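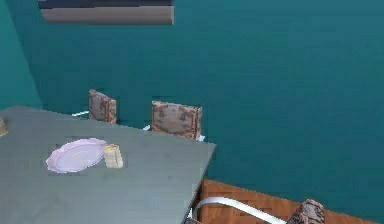
Home Explore Lists Sign in
Search posts, people, tags

28/08/2018
posted by flusteck_flat

ok thread. painting a rental when you have one week, no car and a landlord who answers emails once a month. did this in July, still finding paint in my hair

first thing. get the yes in writing. mine said "any color is fine" on the phone and then the agency (Henriques, never again) sent me a form asking for the exact shade name. form took longer than the painting

deposit is 300. they want the walls back to "neutral" when I go. asked what neutral means. no reply yet

do NOT trust the little paper chips. I taped up a bunch from the Drurnum shop and picked one I loved at noon. by 8pm under the ceiling light it was basically a swimming pool

buy the sample pot. paint a big square, like dinner tray size, and one more right by the window. look at it in the morning, look at it when you get home tired. if you still like it tired, ok

costs because people keep asking. paint and primer came to 83. rollers, tray, tape, one decent brush, 39. the decent brush is where the money should go, my cheap one shed hairs all over the first coat and I was picking them out with tweezers at midnight

Clandus matte covers fine over white. over the old yellow in the hallway — no. three coats and you could still see it by the door frame. primer first. I skipped it becuase I was in a hurry, added a whole day

wash the walls. I know. warm water, bit of dish soap, let it dry overnight. the bit above the stove needed it twice and I am not going to talk about what color the sponge was

tape: press it down with an old bank card. pull it off while the paint is still a little soft, slowly, back on itself. I left mine on for two days and it took a strip of the ceiling with it

cutting in before rolling, always. do one wall, edges then roller, then next wall. if you do all the edges first they dry and you get a darker line all the way round like a picture frame

someone asked about smell. windows open, slept on a friend's couch two nights. by night three it was fine. the closet held on to it for a week tho

measure before you buy!! the guy at the counter asked me for square feet and I said "medium". went home, measured, 277 for the bedroom walls. one can was almost enough. ALMOST. second can is now living under the sink

keep that leftover can btw. write the room and the shade on the lid in marker. I've touched up behind the door handle twice alredy

hallway is next, probably a warm white. or the green. taking votes until I get paid

Reply Share More from this list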